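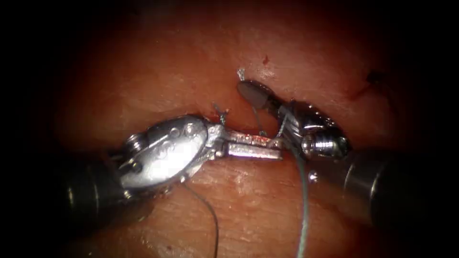

Speaker notes: A Talk About Thread
Dretamano evening series, Nistor Hall, Dosville

Opening (title slide stays up while people find their seats)

Good evening, and come in, come in, there are plenty of chairs down front and I promise I don't call on people. Wait for the door to close. Give the folks with coats a minute.

Welcome to Dretamano. I know many of you are starting in the skills lab this term, and I know a few of you came because you sew or tie flies or fish, and somebody told you there would be a talk about knots. You are all in the right place. I've been given the hall until the lights go off, but I only mean to talk for 20 minutes and then we'll get the practice boards out, and that's the part everybody likes.

Leave the title slide up and talk over it. Don't rush off it the way I did last time.

What I'd like you to look at first is the thread. Two strands of it, with the instruments holding them, near the middle of all that pink and red. When I was learning, my eye always went to the shiny metal, and then to the tissue, and the thread came in a poor third. It took me a good long while to turn that order around. So tonight we start with the thread and we stay with it as long as we can.

Then let your eye go to the shallow crease that runs across the middle. The surface seems to divide there into an upper part and a lower part, and the instruments are working right along it. I'm going to keep coming back to that idea of two sides and a line between them, so tuck it away.

(Pause here. Drink of water.)

Part one: what a stitch is for

Ask the room: what does a stitch do? Somebody will say "it holds things shut," and that's a lovely answer and I'll take it. Now go a little further. A stitch holds two sides next to each other so the body can do the joining. The thread is a helper. Some threads are meant to be absorbed in time and some are meant to stay or be taken out, but in either case the real work of healing belongs to the tissue.

If that's so, then the stitch has to be firm enough to keep the sides together and gentle enough to let blood get to them. Pull too hard and you pinch off the very supply that the edges need. My first teacher had a saying for this that half of you have already heard: approximate, don't strangulate. It's a mouthful, but say it to yourselves on the bus and it sticks.

Shoelace story goes here if the room is friendly. (Short version! The time I tied my daughter's skates so tight for her first lesson that she came off the ice after one lap with numb toes, and I was so proud of those bows.) The laces looked wonderful. The foot inside was having a terrible time. Think about the foot.

Part two: wet things

Go back to the title slide for a moment and point to the shine. All those small bright spots are light bouncing off a moist surface, and anybody who has practiced only on a dry foam pad gets a surprise the first time they work on something with that kind of gloss on it.

Things to say about wet work, in whatever order they come:

Thread behaves differently when it's wet. Braided thread softens and lies down. Smooth single-strand thread slides, and it likes to remember the shape of the packet it came in, so you get those springy loops that wander off while you're busy elsewhere. A slow, even draw between the fingers before you start will take out a good part of the curl. Please don't yank it.

Wet tissue doesn't tell you where its edges are as plainly as you'd like. Glare can cover a line completely. Move your head or move the light, and there it is again. I tell students to find the line before they pick up a needle, and to find it again after every stitch. You'd be amazed how far a row of stitches can drift when each one is only a hair off from the last.

Color is a help, too. On the slide it goes from a bright orange-pink near the top center down to a deep maroon toward the edges. Some of a change like that can simply be the lighting, and I'd caution anybody against reading too much into a color from one view. When you're worried about how something looks, change the light before you change your plan.

Mention the Prindix practice pads here. We have a stack of them on the side table and you're welcome to wet them down. There's a pitcher. Put the towel under first, please, we had words with the hall about the tables in July.

Part three: two ends, two jobs

This is the part I care about most, so slow down.

Every knot has two ends, and beginners tend to treat them as twins. They're not. At any moment one of them is going around and the other is standing still, and most of the trouble I see at the boards comes from losing track of which is which. Students stop, look at both strands, and you can see on their faces that they have no idea who's who anymore. I've been there! I still go there sometimes, late in the afternoon.

So here's my homely advice. Keep one end short. Keep the long end on the side you can see. When you've finished a throw, lay both strands down flat, one each way, and look at them before you begin the next.

Demonstrate with the big rope. One end is red and one is white.

First throw: around, through, lay it flat. Show them flat. Turn the rope so the back row sees it.

Second throw: the other way around, through, lay it flat the other way. There's your square knot, and it sits there like a little pillow.

Now do it wrong on purpose. Same direction twice. Hold it up and tug, and let them watch it slip. That's a granny, and every one of us has tied a thousand of them into our shoes and never minded, but you can't afford it in here.

Now the doubled first throw, the surgeon's knot. Wrap twice, then finish as before. The extra wrap gives friction, and that friction holds your first throw in place while you're getting ready for the second. It's handy when the two sides want to spring apart.

Somebody always asks how many throws. It depends on the thread. Slippery single strand wants more than braid does, and the people you're working with will have their own rules. Ask them, and write the answer on your hand if you must.

Let the volunteer from the front row try the rope. Be nice about it whatever happens.

Part four: where you hold it

Thread is strong along its length and surprisingly easy to hurt from the side. Squeeze it in a metal jaw and you may crush or nick it, and then a knot that looked perfect can part at the spot where you grabbed it. So try to grip only the part that's going to be trimmed away. Hold the end. If you have to pick it up in the middle, do it lightly, and know that you've done it, and look at that spot again before you trust it.

Along with that goes the question of where to pull. Pull low and level, with each hand going out to its own side and the knot staying put between them. When you pull upward you lift the tissue, and it doesn't care to be lifted. I like to imagine there's a sleeping cat under the knot. (Do the cat gesture. It gets a laugh in Dosville, it did not get a laugh at the other place.)

And the instruments need room. Look at how close together they are on the slide, with the tip of the long flat jaw nearly touching the other wrist. That's a narrow neighborhood, and close work usually is. When you're in tight like that, small movements are kinder than big ones. If you find yourself making a large circle in a small space, stop, open your grip a touch, and think about whether the thread could travel instead of the hand.

Part five: spacing, and the long row

We've been talking about one stitch as if that were the whole story, and of course there's a row of them. Along a line like the crease we started with, every stitch has to agree with its neighbors. Same distance back from the edge on both sides. Same depth. Same space to the next one. Where the upper side and the lower side don't match in length, and they often don't, start in the middle and halve the distance each time, the way your grandmother would have pinned a hem.

If a stitch is wrong, take it out. I know how that feels, especially with people watching, and I know the temptation to tuck the next one in a little closer and hope. Take it out anyway. I have never been sorry afterward, only cross for a minute or two.

Practice talk (keep it light)

I kept a tally when I was starting out, on the inside of a kitchen cupboard door, and it got up to 3,000 knots before we painted over it. I'm not setting you that as homework. What I do ask is 200 before the next session, spread over as many days as you can manage. A few with coffee, a few while the pasta boils. Use embroidery floss, use fishing line, tie them to the handle of a drawer. Ten careful ones with your eyes on the thread will do more for you than fifty in front of the television, though I've done plenty of those as well and enjoyed the show.

Once your hands know it, try wet thread. After that, try it with your other hand leading, and expect to feel very silly.

Questions

Likely ones, with what I said last time:

"My hands shake." Mine do too. Rest your wrists on something, breathe out, and have some breakfast.

"Should I learn by hand or with instruments first?" By hand, in my view. You feel the tension in your fingertips, and you carry the memory of it with you when you pick up a needle driver.

"How do I know it's tight enough?" The two sides touch and the surface between them isn't puckered or going pale. After that you learn it from someone standing next to you, and there's no shame in asking every single time.

If there's a question I can't answer, say so and take down an email address. Bring a pen.

Before they get up

Boards are on the long table, pads on the side table, rope can stay up here for anyone who wants it. Two people to a board. Scraps of thread go in the jar and not on the floor, they get into the vacuum and wind themselves around everything. The hall wants us out by nine, and I'll be going from board to board until then, so wave if you'd like me to come over.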